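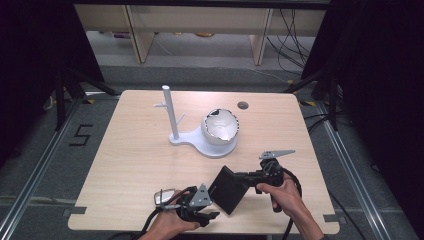 July, a little after 4 in the afternoon

Back in the Nodevthorpe room with the hand-held grippers, and I want to get this down while it's fresh, partly for myself and partly for whoever in the club picks up the next shift. We're still on the mug tree task for the Standotgate challenge. The entry form calls it "household sorting, small items," but in practice everyone says mug tree and so will I.

Where we stand: 436 demonstrations saved and checked as of lunch. The target we set ourselves was 1,000 before we train anything we'd be willing to show, and I still think that's the right number, even though I hear the grumbling (and have done a fair bit of it myself!). The earlier batch on the cup stacking task got us to 3,460 clips and a good third of those were so short or so fumbled that we ended up throwing them out, so I would much prefer to go slowly this time and keep what we make.

Set up as usual, stand on the tabletop, bowl on the round platform that comes off the base. I spent the first twenty minutes just getting comfortable again. It is funny how much your wrists forget in a week. The right gripper feels heavier to me than the left, and I don't know if that's the finger plate or just that I'm left-handed and have been babying it. If anybody has the kitchen scale at home, please bring it in and we can settle this.

Things I noticed while practicing:

- The pegs are short, and the low one on the right is much harder than the high one on the left. If you come in level you bump the end of the peg and the mug turns in the fingers. Tip it a little first, then slide.
- Keep the right-hand cable out past the table edge before you start a run. I had it across my forearm for two takes and you can see in the playback exactly where it tugs.
- The bowl needs a gentler squeeze than the mugs do. I've been closing on the near side of the rim, where it's smoothest, and staying well away from the jagged part.
- Don't rest the fingertips on the table between takes. I know it's tempting. It adds a little tap at the start of the recording and the software takes that for contact.

Ran 6 full takes after that, all with the bowl going off the platform first and a mug going onto the low peg second. Four keepers, in my opinion. One I dropped the mug on the way in (it landed on its side and was fine), and one I finished nicely but had forgotten to press save, so that one lives only in my heart.

We had a long talk over snacks about whether to move the stand between takes. My feeling is yes, a hand's width either way and a bit of a turn, so the thing doesn't learn one single spot on the table. The other side of the argument is that the Standotgate rules fix the stand position to within a finger, and if it's fixed for the judging, why make life harder? Fair point. We agreed to do the next batch half and half and compare, and I've put two columns in the shared sheet for it. Please fill in the right one – last month's "misc" column is still haunting me.

Aoun (our training machine, for the new folks) is free overnight, so I've queued a small run on the 436 just to see if the loss curve looks sane. It's not meant to be any good. Gimarik, the playback viewer, still freezes when you scrub backward too fast. Close it and reopen, your place is kept.

To do next session:

- [ ] label today's takes before recording new ones
- [ ] weigh both grippers
- [ ] first moved-stand batch, low peg only
- [ ] look at the Aoun run and write the result under this entry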